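The **oval table** is a table whose top has no corners and is longer than it is wide. It is used for dining, for meetings and for all the small jobs that get done at whatever table happens to be nearest. Furniture makers usually place it halfway between the round table, which is friendly but greedy with floor space, and the rectangular one, which fits a wall nicely but leaves sharp corners at hip height.

Many tops sold as oval aren't true ellipses at all. Some are stretched circles with straight sides, often called racetrack tops, and others have gently bowed sides and tighter ends, known in the trade as boat-shaped. In everyday speech the one word covers the whole family, and most shoppers get along perfectly well without knowing the difference.

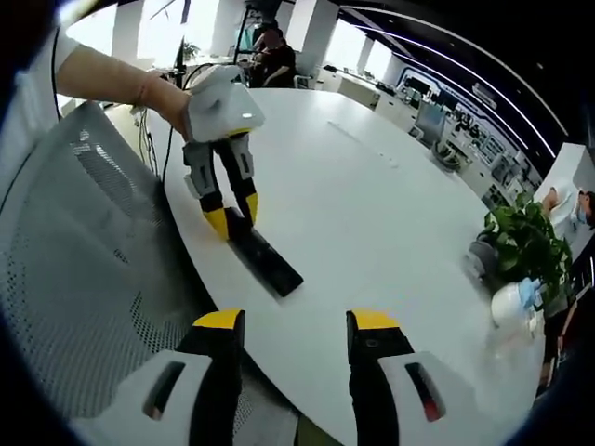 Seating is the reason most often given for choosing one. With no corners to work around, an extra chair can be squeezed in almost anywhere along the edge, and the people at the ends are turned a little toward everybody else. The furniture historian Maja Wilczyńska, in her study of the Wróbel workshop at Drustitz, found that family orders for oval tops rose every August, ahead of the harvest suppers, when cousins and neighbors could be expected in numbers that were hard to plan for. The workshop's order book lists 500 tables in all, and 70 of them were made with a removable leaf.

The leaf deserves a word of its own. A round top that pulls apart in the middle becomes an oval once the leaf goes in – a happy trick that lets one piece of furniture serve a quiet breakfast and a crowded holiday alike. Older leaves rested on wooden sliders, and these can swell and stick in damp weather, so many owners rub a little candle wax along them once a year.

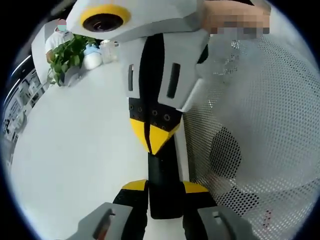 ## Bases and legs

An oval top may stand on four legs, on a single pedestal or on 2 pedestals joined by a rail. Pedestals leave more room for knees, though a single one needs a broad, heavy foot if the table is to stay steady when somebody leans on the end. The Furdale pattern, named for the town where it was first sold, sets four legs well in from the edge and tilts them slightly outward.

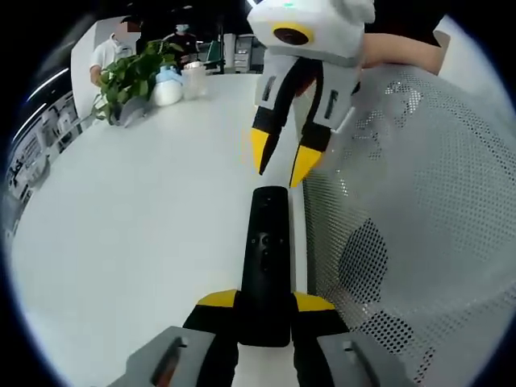
Finishes vary as much as bases do. Oil brings out the grain and is easily touched up at home, while paint hides a plain wood and gives a lighter look to a small room. Xiuying Yin, writing on household furniture, favored pale tops for north-facing rooms and thought dark ones looked their best by lamplight.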